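Winter Coat Room – progress report, February
To: Inês Carrilho, Rindard small grants
From: Tsung-han Poon, Gouveia house

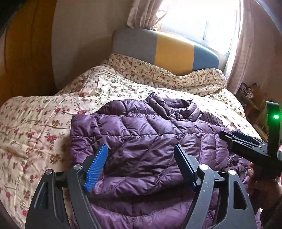
What has the grant paid for so far?
Mostly storage and cleaning. Shelving for the back bedroom, bulk hangers, down wash, a second dryer (used, from Grevo), and zipper parts. Spending to date is 900 dollars, receipts in the shared folder. One is missing, see below.

Where we are

Sorting is done for everything that came in before the holidays. 100 coats and jackets in, of which 43 are washed, folded and ready to go out. The rest are waiting on repair or a wash slot. Slower than the plan said. The plan assumed people would drop off clean coats.

Down jackets are taking the longest. Quilted nylon ones look fine on the bed, then you press along the baffles and find the fill has gone to one end. Each one gets laid out flat, zipper checked top to bottom, hood and collar checked, pockets emptied, then a decision: wash, mend, or rag bag. Lourenço Tavares has been doing the flat checks on the bed in the front bedroom as the light from the window is better there and small tears show up. We tried the kitchen table first. Too narrow, sleeves hang off and drag on the floor.

Folding

Changed the method. Used to roll the puffy ones and tie with string. Looked tidy but they came out of the bins badly creased and people picking up didn't want them. Now: lay flat, close the zipper, sleeves in, fold once from the hem, hood tucked over. No vaccuum bags, Inês Louro was firm on this and I agree with her. Takes more shelf space. We are using the top shelf for down only.

Shiny shells slide off each other so stacks of four at most – anything higher ends up on the floor by morning.

Repairs

Zippers are the main thing. Inês Louro has replaced a fair few sliders and says the box of mixed sizes we bought was the wrong call, too many small ones. Next order will be the larger size only. Seams split along the stitching are quick. Burn holes get a patch, matching color if we have it. Purple and lilac patch fabric hard to find, if anyone at Rindard has offcuts please say.

Problems

– Dryer trips the breaker if the kettle is on. Electrician booked, cost not in the original budget, around 35 dollars for the call-out and then whatever the part is.
– Labels. We pinned paper ones and the pins left marks in the nylon. Switched to tie-on tags through the zipper pull. Much better, should of done it from the start.
– Missing receipt is for the hangers. Lourenço Magalhães is asking the store for a copy.
– Kids sizes. Very few coming in, most of the requests are for them.

Next period

Clear the wash backlog. Get the second bin rack up in the hallway. Afternoon pickup, 3 to 6, instead of mornings, the school asked for this. Write up the down jacket steps on one page so new people don't have to ask Lourenço every time. Grudevix has offered shelf space for overflow – need to go look at it before saying yes, last I heard it was damp.

Request

Would like to move the unspent part of the printing line to dryer repair and zipper sliders. Small amounts, no change to the total. Can you confirm by email, a one line reply is fine.

Item list with sizes to follow, still typing it up.

T. Poon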